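搜索本列表 请输入关键词 搜索
最后更新：2024-01-07

主题：回复：分拣台上了机械臂以后，你们那边的人怎么排班？

Glória 你好，各位好！

你问得正是时候，我们 Correia 工具租赁的回收间刚折腾完这一轮，我憋了一肚子话。

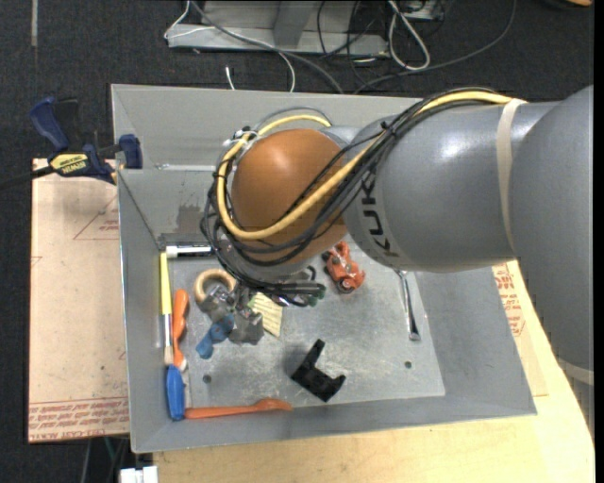 一、先说活儿本身

客人还回来的零碎全倒进一个灰色金属箱，马克笔、刷子、扳手、胶带样的圈圈，什么都有，还混着玩具车（别问，租工具的人家里都有小孩吧）。以前是两个人站着挑，一班挑 600 件，腰受不了。现在 KUKA 那只大胳膊伸进箱里去抓，人站在后头看屏幕，抓不动的再伸手。压在一起的、薄的、扁的，比如纸片，还是最让我们头疼。箱沿我们习惯用夹子夹紧，箱子一挪位，当天的标定就全白做了，这个亏我六月份吃过一次，整个下午都搭进去了！

二、再说人

> Glória Barros 写道：
> 我们 Flavau 仓库也准备装一台。老板说不裁人，可是大家都不太信。原来干分拣的几位，后来都去干什么了？工资动没动？还有，机器停了算谁的？

一条一条回你哈。

人没少，但活儿真变了。原来分拣的老班底里，有两位转去做检修，就是把抓出来的工具逐件看刃口、看手柄，她们说比以前有意思，也比以前费眼睛。另一位不喜欢盯屏幕，试了一阵，自己申请回前台了，我觉得也挺好。工资嘛，底薪没动，计件那块取消了，改成固定津贴，手快的人其实是亏的。这事我到现在都觉得处理得不漂亮，你们最好在装机之前就谈清楚，写在纸上。

停机算谁的？一开始算当班的，结果大家都不敢按急停，宁可看着它在那儿硬拽。后来改了，停机不记个人，只记原因，急停反倒按得痛快了。管线也得有人天天看，那一捆黑线黄线绕在手腕上，交接班时用手捋一遍，这个写进了我们的交接单，第 37 条。

软件是 Rekton 给配的，界面凑合，中文翻译一塌糊涂，“放弃抓取”写成“放弃工作”，把我们新来的小姑娘吓了一跳，哈哈。

你要是想看交接单，我下周扫一份发给你。

Aníbal Carrilho

读者评论

老邹：计件改津贴这一段说到心坎里了，我们厂也是手快的先走。

Trernel 小何：玩具车笑死。请问扁的东西你们换过吸盘没有？

Aníbal Carrilho：@小何 试过，纸能吸，刷子吸不住，又换回来了。

雨前：交接单也给我一份吧，谢谢！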